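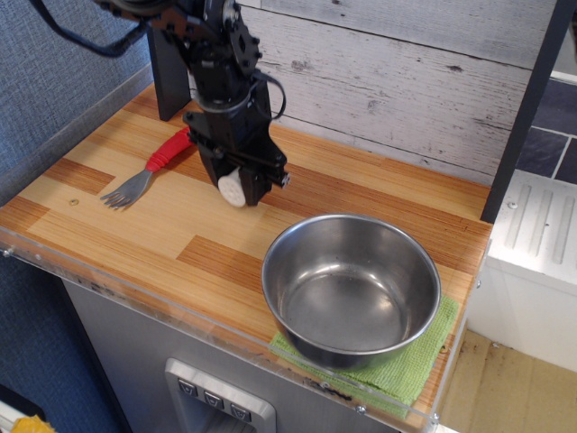
A robot arm with a round white pad at its tip, above a light wooden countertop.

Custitz Opens Its Spring Tasting Room With 21 Loose Leaf Teas

FALTON – Custitz, the family-run tea and coffee merchant, is very happy to announce that its new tasting room on the Falton waterfront will open to the public this April, with 21 loose leaf teas on the menu and a long shared table where guests are welcome to sit as late as they please.

The room has been a dream of founder Joanne Rudd ever since she sold her first tins of oolong at the Saturday-style street fairs in town, and she has put a great deal of herself into it – right down to the honey, which comes from her sister's hives.

"I wanted a place where you can ask for a second pot and have a good long talk over it," said Rudd. "If you've only ever had green tea that tasted bitter, please come and let us make you another cup."

Tea buyer Ritu Saxena will lead a brewing class each afternoon at 3, covering water, timing and cold steeping. Classes cost $5, and that includes a small bag of tea to take home.

The first 200 guests will also receive a sample of Kwak, the shop's new smoky breakfast blend.

Contact: Jordan Mottram, Custitz, Falton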